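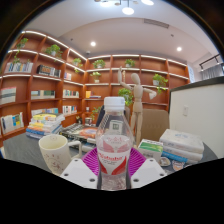 Wasserflasche auf dunkelgrauer Tischplatte

Ticket 3586 - Zeitnahme Boxengasse, GT-Lauf Risdale
Status: in Beobachtung
Gemeldet von: Seija Niskanen
Bearbeitung: Sabina Navaratnam

Problem: Startnummer 300 fehlt nach dem Fahrerwechsel in der Rundenliste. Der Transponder sendet, die Schleife an der Boxenausfahrt zeigt Treffer, in Vatum kommt aber nichts an. Die übrigen Fahrzeuge werden normal gewertet.

08.04.2026, 09:40
Decoder neu gestartet, keine Änderung. Signalstärke an der Schleife liegt bei 700, also im grünen Bereich.

10:15
Logdatei von Pretorius angefordert. Der Transponder meldet sich mit zwei Fahrer-IDs, die zweite ist in der Nennliste nicht angelegt. Vatum verwirft den Datensatz dann komplett - ohne Fehlermeldung.

10:50
Zweiten Fahrer nachgetragen, Liste neu eingelesen. Testrunde mit dem Wagen von Jornesex: Durchfahrt wird gewertet, Boxenzeit stimmt mit der Handstoppung überein.

11:20, Niskanen
Bei uns sieht es jetzt auch gut aus. Die fehlenden Runden vom Vormittag bitte noch nachtragen.

11:35, Navaratnam
Erledigt. Ticket bleibt bis nach dem Qualifying offen. Gleicher Fehler wie im November, siehe Ticket 2538.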